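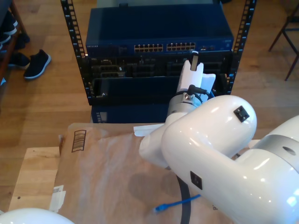
The open rack, with the Netgear switch in its place at the top.

From: Jummai Dauda
To: Horuncombe network list
Date: April 29, 2024
Subject: Re: Rack layout before we start patching

Replying to Petrenko's message from last night, quoted in parts.

> I still think the switch would be better halfway up. With it at the top
> every lead has to go the full height of the rack, and we only have the
> short ones left from the Gomley office.

I've put it at the top and I'd like to leave it there. The ports face the front, in two banks with two rows of sockets in each, and you can get at them standing up. Halfway down I was kneeling on the floor to read the numbers. The short leads from Gomley will do for anything that goes directly under the switch. For the rest I have ordered a bag of 30 two-metre ones from Kurkico, in grey and blue.

> Are we using cage nuts or the clip-in sort? The bag in the cupboard has
> a mixture and I don't want to find out at the last minute that half of
> them don't fit.

Cage nuts. The rails have square holes all the way down, so they are what we need. I went through the bag and took out the clip-in ones, which are now in an envelope marked "not these". That leaves 62 good ones. Please use the proper tool to fit them and not a screwdriver – I have a cut thumb from the last rack.

A few of the holes have blue marks beside them. Please don't rub those off or add any in another colour until we have agreed the positions.

> Do we want the patch panel above or below the switch?

Below, with one space between for the cable tidy. If anyone has a strong view, say so before the panel goes in, as I don't want to do it twice.

> What about the floor? Someone said the rack would mark it.

It's a wooden floor and it will mark if the rack is dragged, so please lift it. It takes 2 people. I have some felt pads but they are too thin for the weight, and a piece of old carpet would be better. Does anyone have an offcut?

Still to do:

Labels for both ends of every lead. I have a roll of 100, and will print them once the port list is finished.

The port list itself. Petrenko, your copy stops after the upstairs sockets. Could you send me the remainder, even if it is only in pencil?

A shelf for the middle of the rack. The one from Gomley is too deep and sticks out at the back, so I'd sooner buy a shallow one.

Power. I would like the strip to run down the rear on the left, well away from the network leads, but I haven't measured it yet.

I'm at Horuncombe most mornings if anyone wants to come and look at it before replying.

Jummai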